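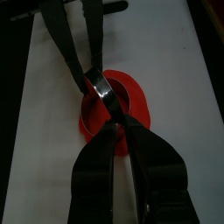

So I finally dealt with the hook drawer. If you've been reading for a while you know the one, second from the top in the hallway, the drawer that only opens if you jiggle it and then coughs up a tangle of straps, rings, clips and cords from bags I don't even own anymore. I've been moving it from apartment to apartment since college!

What got me going was Shahram Mahmoudi's visit in September. He borrowed my old Tirnico shoulder bag for a weekend trip and asked (very politely) whether it had a strap. It did. It was in the drawer. We dug for it for ages and came up with a dog leash, and I have never had a dog.

Anyway, I cleared off the white table and dumped everything out. My first plan was to sort by color, which was silly because nearly every strap I have is black. Then I tried sorting by length and got bored. What worked was sorting by what's on the end: metal rings in one spot, plastic clips in another, and anything with nothing on it went in the giveaway bag unless I could name the bag it came from. I was pretty strict. Okay, I kept 2 that I couldn't name, but they were nice ones.

The rings are my favorite part of this whole mess. A good plain metal ring with a strap looped through it is such a useful thing. You can hang it on a nail or a doorknob, you can clip keys to it, you can thread another strap through and make a handle for a rolled-up blanket. I wiped mine down with a soft cloth and a little dish soap and they came up really shiny. Don't soak the fabric part though, I did that once with a Florketti tote strap and it smelled like a pond for a month.

Stitching is the other thing to look at while you've got it all out. Give each strap a good tug on either side of the seam. I had one where the thread was nearly gone, and I fixed it with upholstery thread and a fat needle, going back and forth over the old holes. Not beautiful, but it'll hold groceries.

For storage I bought a Brinedeo divider tray, which was too tall for the drawer, so that's under the bathroom sink now holding hair stuff. The straps are rolled up with rubber bands in a shoebox lid. It fits perfectly and cost nothing. The drawer still needs jiggling.

Next up is the closet shelf with the umbrellas, and if anyone is missing a long green one with a duck handle, it's here and I'd love to give it back.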